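Gumede Hall open day: gallery

Posted by Wian Mnguni
04/07/2021
Filed under: Visits and demonstrations

The Noltska manipulation group opened its collection floor at Gumede Hall to outside visitors for one afternoon. The group records people doing household tasks with hand-held grippers and uses the recordings to train policies that are later run on an arm. Visitors could watch the operators at work, look at the hardware and put questions to the engineers. The notes below follow the order of the tour. Larger versions are available from the Mestska members' area.

Entrance and briefing

Visitors signed in, left bags at the desk and were given a short briefing on where to stand. Operators do not stop recording when someone walks past, so groups were kept to eight people and routed behind the stations. Flash was not allowed. The tracking software copes badly with sudden changes in exposure, and a take with a flash in it is usually discarded.

Hand-held grippers

The gripper is the same end effector that goes on the robot, fitted with a handle and a trigger. The operator squeezes the trigger and the fingers close; the opening width is logged along with the position and orientation of the hand. The finger pads are a soft molded part and are treated as consumables. Noltska replaces them after 22 hours of use, or sooner if the tip starts to tear. A worn pad slips on smooth ceramic and glass, and the operator compensates by squeezing harder, which then appears in the data.

Several visitors asked why the group does not teleoperate the arm directly. The answer given was throughput. An experienced operator with a pair of grippers completes a pick-and-place task in close to the time it takes by hand. The same task through the group's teleoperation rig takes some 14 times as long, and the operator needs a break sooner.

Pose tracking

Each gripper carries a cube with a printed marker pattern on its faces. With a cube, at least one face is normally turned toward a camera whatever the wrist is doing. The pattern encodes an identity, so left and right cannot be swapped in processing. Problems occur when a forearm covers the cube or when the hand goes inside a cabinet. The software fills short gaps from inertial data. Long gaps are flagged and the take goes to a reviewer.

Calibration is done at the start of each shift and again after any drop. The operator holds both grippers against a reference plate, rotates them through a fixed sequence, and waits for the residual to come up on the monitor. If it is over the limit, the cube is reseated and the sequence is repeated.

Task design

Tasks are written on cards. A card gives the start state, the end state and the objects allowed, and says nothing about how to get from one to the other. Operators are asked not to settle into one method. The group found in its May collection that a single operator repeating a task tends to use the same grasp every time, and the resulting policy fails when the object is rotated.

The floor is divided into stations for kitchen, bathroom and tabletop work. Furniture is moved between sessions. Bathroom tasks are new this year and were the ones most visitors wanted to see. They are harder than they look: the work is low, the surfaces are white and glossy, and the operator's own body blocks the view much of the time. 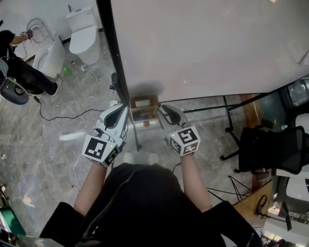
Collection floor. Paired grippers with marker cubes, held over the marble-patterned floor. Second operator at the open toilet, upper left.

Review desk

The last stop was the review desk, where finished takes are checked before they enter the set. The reviewer scrubs through the video with the gripper pose drawn over it and marks the take as pass, trim or reject. The Dreto set, which collects the bathroom and tabletop work, stood at 987 accepted takes on the morning of the visit. The most common cause of rejection is lost tracking, followed by takes in which the operator finishes the task and then adjusts the object again.

A question about wireless grippers came up here. The group has tested a battery version. It is heavier at the wrist and the clock drifts against the cameras over a long shift, so cabled units remain the standard for now.

Robot run

A trained policy was shown on a fixed arm at the end of the tour. The task was moving a cup from a tray to a shelf. The first run was stopped by the safety operator when the cup touched the edge of the shelf. The second and third were completed. The engineers noted that the shelf had been raised since the last training run and that the policy had not seen that height before.

Notes

Pictures may be reused by member groups with credit to Mestska. Please do not crop out operators' hands or grippers if the picture is used to illustrate the collection method.

The task card template and the calibration sequence are available on request. Corrections to captions can be sent to Wian Mnguni through the contact form.

Back to all galleries
Next gallery: Gumede Hall workshop, finger pad molding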